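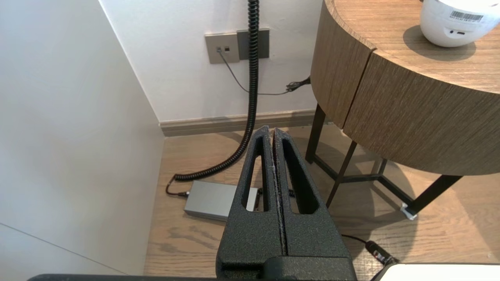
Cables in corners: what I'd skip and what I'd keep

Most cable advice assumes you own a desk with a tray under it and a free weekend. I have neither. I have a network jack low on a wall, in the one corner where the router can go, and over the years I've tried most of what gets recommended for that spot. A lot of it makes the corner look better for a week and makes every later job slower.

**Cable boxes.** I don't trust them. A power adapter gives off heat, and putting it in a plastic box with a lid and three other adapters is an odd thing to do for the sake of appearance. I had a Savolainen box for a year and threw it out. An adapter lying on bare floor, clear of curtains and rugs, is fine where it is. Vacuum behind it now and then.

**Zip ties.** Fine on a cable that will never move. Otherwise you end up cutting them with kitchen scissors next to a live cord, and I have nicked one doing that. Hook-and-loop strip costs 4 dollars a roll and can be reopened. Buy the plain stuff – the Trilteck kind with printed labels is the same strip with a pen you'll lose.

**Adhesive clips on the baseboard.** They hold on gloss paint if you wipe it down first and leave them overnight. On flat paint mine came off and took the paint along. Amirhossein Tabrizi, who paints houses, says to stick them on the top edge of the baseboard instead of the face. I tried it and they've stayed put since February, so I'll allow that one.

**Coiled cords.** People buy these to save space. A coiled cord pulls back all the time, and if the thing on the other end is light, it creeps toward the table edge. Use a straight one of the right length.

**The network cable.** Leave slack at the jack. I've seen cables pulled tight across a wall plate because it looked neater, and the plug is what suffers. No sharp bends and nothing heavy standing on it.

**Side tables.** A round one in a square corner leaves a gap behind it, handy for plugs and annoying for dust. Pull it out 2 inches further than you think you need so a hand fits through.

**Labels.** The only tip I'd push on anyone. Masking tape, folded over the cord at the plug end, name of the device in marker. Do both ends if the cord is long. Don't cover the maker's label on the device, you'll want the serial number when you call support.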